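Drawers that stay put: a conversation with Elie Hattar

Elie Hattar has spent most of a working life on small storage furniture: pedestals, bedside units, under-counter cabinets, the low three-drawer boxes that end up between two benches and stay there until the building is refitted. Hattar trained as a joiner, moved into fitting and repair at Laaksonen, and now runs the furniture side of Enileo, a small firm that maintains workrooms and teaching spaces. We talked at the Foltetside workshop on 26th February. The subject was drawers, and specifically why old ones stop closing.

I asked first what people get wrong when they report a fault. "They report the drawer," Hattar said. "The ticket says the top drawer sticks. Then you get there and the case is out of square, or the floor is. I look at the drawer third. Floor, case, drawer."

The order of inspection is fixed. Hattar puts a level on the top, front to back and then side to side, and measures the two diagonals of the front opening with the drawers out. On a case this size a difference of 3 mm between diagonals is enough to be felt in the hand. A back panel that has worked loose from its groove will account for most of it. The back is what keeps a light case from leaning, and it is usually the thinnest part in the whole piece, held with short pins that were never meant to be pulled on.

"People push these things along the floor by one top corner," Hattar said. "Every time they do that they rack it a little. After a few years you can see it in the gaps. Wide on the left, tight on the right."

The Foltetside job covered 108 drawers over several rooms, nearly all of them plain wooden drawers with a single knob. Hattar kept a sheet for each cabinet. Of the total, 23 needed new runners and 9 needed a new bottom. The rest were cleaned, waxed and put back. The replacement runners were cut from beech in August and left to settle in the workshop before fitting.

I asked why wood and not metal slides, which can be bought in any length and fitted in an afternoon.

"Width," Hattar said. "A side-mounted slide takes half an inch off each side, give or take the model. If the drawer was built to fill the opening, you have to rebuild the box to fit the slide. Then you have a new drawer behind an old front, and you have paid for both. A wooden runner is a stick with two screws in it. I can change one before the coffee is ready."

Metal slides do win in one case, in Hattar's view: deep drawers holding heavy stock that has to be reached at the back. A drawer on plain runners needs to keep a good third of its length inside the case or it tips. Users learn this quickly, but they learn it by dropping things. Sovbridge, the company that supplied an earlier round of fittings, had put stops behind some of the fronts to limit travel. Hattar removed most of them. The stops had been glued to the drawer backs, and two seasons of hard pulling had started to lift the backs away from the sides.

We spent some time on knobs. Hattar likes a single center knob on anything narrow. Two knobs invite the user to pull with one hand on one of them, and a drawer pulled from one side will twist and bind on its opposite back corner. With a single knob the force is in the middle and the box comes out straight. The weak point is the screw. It should pass through the full thickness of the front and be tightened from inside, with a washer. A knob on a short wood screw will turn freely within a year, and after that it comes off in someone's hand.

The bottom drawer gets its own treatment. It is the one opened with a foot, or by someone bending over with the other hand full, and it is the one left out. It also collects floor dust, which mixes with wax and turns into a gray paste on the runners. Hattar cleans that paste off with a scraper and a dry rag, never with water, and rubs in candle wax afterward.

Gaps between fronts were the next topic. Drawers on old cases seldom sit flush, and Hattar does not chase it. "If it opens with two fingers and closes with one, I leave it alone. You can plane a front until the line is perfect, and then the weather changes and you have a slot you can post a letter through."

The gray three-drawer unit, drawers part closed and with the bottom one out:
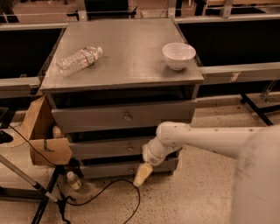
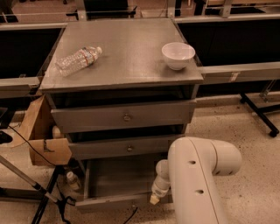 On finish, Hattar's advice was short. Flat paint looks tidy on the first day and shows every mark after that, and it cannot be rubbed clean without leaving a shiny patch. Hattar accepts this on the fronts and sides. On tops, the preference is for a harder coat, thinned for the first pass, sanded lightly, and then applied twice more at full strength with a day between coats. Runners and the outer faces of drawer sides are left bare. Paint on a sliding surface is the second most common cause of sticking on Hattar's sheets, after worn runners, and the cure is an hour with a sharp scraper.

"I have had drawers come in with four coats on the sides," Hattar said. "Somebody was being thorough."

The other recurring problem is the top being treated as a shelf for whatever has no place. A low cabinet is at a convenient height for putting things down, and spills run to the front edge and then down behind the drawer fronts. Hattar's repair for a swollen top edge is to cut it back to sound wood and glue on a new lip, slightly proud, then plane it level once the glue has cured. A raised lip left in place will hold small spills, but it also holds dirt, and Hattar has gone back and forth on whether it is worth having.

I asked about the cost of all this against buying new. Hattar would not give a general figure. Runners and wax are cheap and the labor is short, so those jobs are always worth doing. A new bottom is worth doing if the sides are sound. Once the corner joints have opened on more than one drawer in the same case, Hattar stops and talks to the client.

"I'll still keep the knobs," Hattar said. "And the back, if it's a decent one. I have a rack of backs."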